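Sorting and Packing Small Household Goods: Report of Group 5
By Rungnapa Ruangrit and Omar Masri, January

The task of our group was to put mixed household goods into open boxes, so that soft things protect the others. We worked at a table with a slatted top. Soft pieces went in first, in light colors such as lavender and cream.
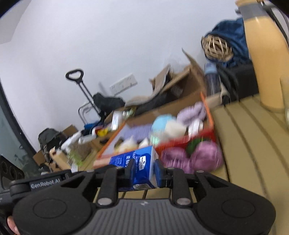 Our first plan was to sort by size, but Lina Hattar proposed to sort by stiffness. We agreed after a short discussion — it made the order of packing easier to explain in writing.

Paper goods were the second group. Tissues can fill a narrow space, and they do not need much care. We decided to place them near the side of the box, next to cloth.
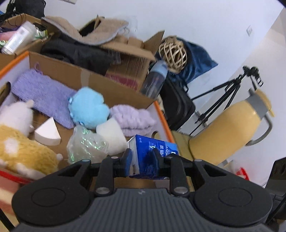 Page last changed: Sunday, 16:40

The budget was 300 and we did not use all of it. For the next report we want to compare two kinds of box.

Contact: Mireille Farah, Daher course office | Back to top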